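Notice to the Residents of Drondholm

By order of the Office of Bequests, the house of the late Benedek Bognár was opened on August 15, 2023. The clerk assigned was Hyun-seo Song. She was instructed to read the will aloud in each room, as the deceased had required.

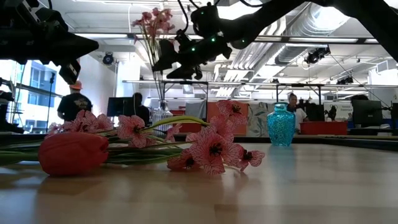
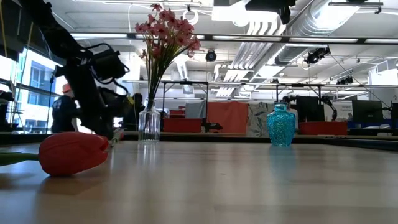
The will ran to 495 pages. Mr. Bognár left his debts to the river Lim and his good name to the town of Katberg, which declined it in writing. To the clerk who should read these words – whoever that might be – he left the sound of the back stairs.

Miss Song recorded the item and asked the Office how it should be valued. The Office replied that sounds were taxed at the rate for livestock.

She paid the sum in June of the following year. Residents of her building have since filed two complaints regarding footsteps. The building has one floor.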